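Brikellow Certificate in Home and Playroom Organization
Unit 4: Small Toys and Clear Containers
Handout for participants. Instructor: Adanech Mekonnen

Purpose of the unit

This unit concerns the storage of small figures, toy animals and loose parts in transparent boxes. Participants are expected to have read the Unit 3 notes on sorting before the session on Wed 23 September.

1. Choosing the container

A clear container allows a child to find a toy without emptying the whole box. Cloudy or tinted plastic is acceptable if the general shape and color of the contents can still be made out from the side.
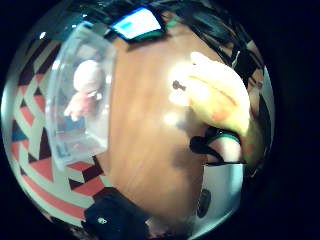 The container should be wider than the largest toy it is to hold. Soft or rounded figures go in first, and small hard pieces are placed beside them. A box is considered full when the contents reach three quarters of its height – anything above that line tends to end up on the floor.

2. The work surface

Sorting is done at a table or on a plain stretch of floor. Patterned rugs are pleasant to sit on, but small parts are easily lost against a busy design. Participants working near one should check it by hand at the end of the exercise.
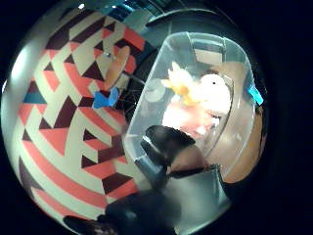

Colored tape may be used to mark a place or a container. Edges should be pressed down firmly, and tape that has begun to fray should be replaced. Abla Salameh's reading for this unit (pages 64 to 71) sets out a simple color code for families with more than one child.

3. Keeping the area clear

Cables, screens and chargers are to be kept apart from the sorting area where possible.
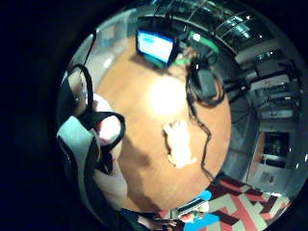

Walkways must stay open throughout the practical exercise. Toys set down on the floor are returned to a container before the next group begins.

4. Lids and handling

Rounded plastic is slippery and should be held with both hands. Strong overhead light produces glare on clear surfaces; turning the container slightly is usually enough to see inside.

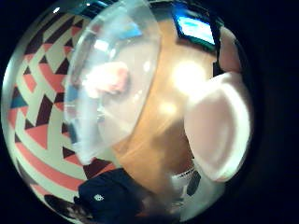
Containers are wiped with a damp cloth and dried before they are stacked.

Assignment

Submit a written storage plan of up to 1,000 words for one shelf or one corner of a playroom. Plans are to be handed in to Hafiz Setiawan in Room 134.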